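Unit 4. Storage of Dry Goods in Small Retail
Handout, R. Paulauskas

4.1 Water activity
Moisture content and water activity are separate quantities. Moisture content is the mass of water in a sample. Water activity (aw) is the vapor pressure of that water divided by the vapor pressure of pure water at the same temperature. Most molds stop growing below an aw of 0.70. Ground spices cake well before that point.

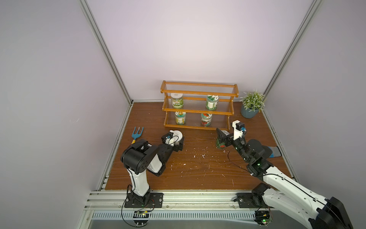 4.2 Headspace
A part-filled jar holds more air, and each opening replaces some of it with room air. In the Kuusk exercise, log the relative humidity at opening and the fill level. Use the 44 g fill for paprika and the 31 g fill for dried dill. Do not mix the two in one table.

4.3 Light and shelf position
Carotenoid pigments fade under light, and the rate depends on dose (lux times hours). The Kulen data set gives 859 lux at the upper shelf and lower values beneath it. Compute the weekly dose for a 12-hour day.

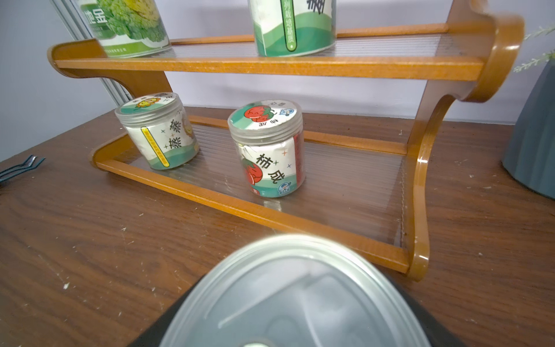
4.4 Stock rotation
First in, first out assumes equal shelf life at receipt. Where lots arrive with different dates, use first expired, first out. Problem 3 (D. Luik) covers a mixed delivery to Vitlow in August. State which rule you applied.

Reading: course pack, sections 4 and 5.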